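September 13, 2021

Up before everybody for once, so I got to have my coffee in peace and stare at the gray marble table. I still like it so much! Oksana told me I'd get sick of the veins within a month, and we've had it since May, and I'm still finding new ones. Most of them are thin and white, but there are these faint rusty orange ones too, and those are the ones I fell for in the shop in Caltberg.

Enda wants to put a big cloth over it when Xuelian and Zeyu come for dinner. I said absolutely not. He's worried about red wine, and okay, fair, he did read me a whole page on how fast marble stains (over my toast, very romantic). We settled on coasters. I ordered a set of 8 and they cost more than I'm going to write down here.

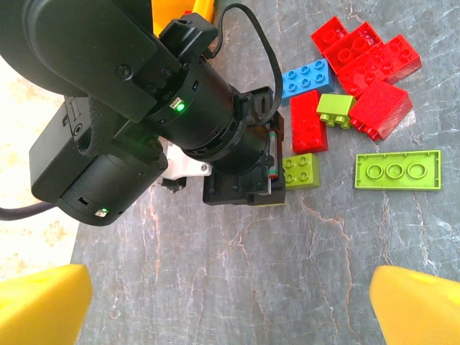
Then I spent a good 20 minutes trying to decide what to cook and got nowhere. Zeyu will eat anything, but Xuelian has gone off mushrooms, and mushrooms are basically my whole repertoire. Maybe the lemon chicken – I could do it the night before and just warm it up. Need lemons. Need rice too, the good kind.

Called Mom after lunch. She asked if the table was "still cold to sit at" and yes, Mom, it's stone, I wear long sleeves. She wants to come see it for herself, so I guess I'd better clean the spare room.

Two things for tomorrow: call about the sealer, and find out if Oksana still has my big serving dish. I'm pretty sure she does.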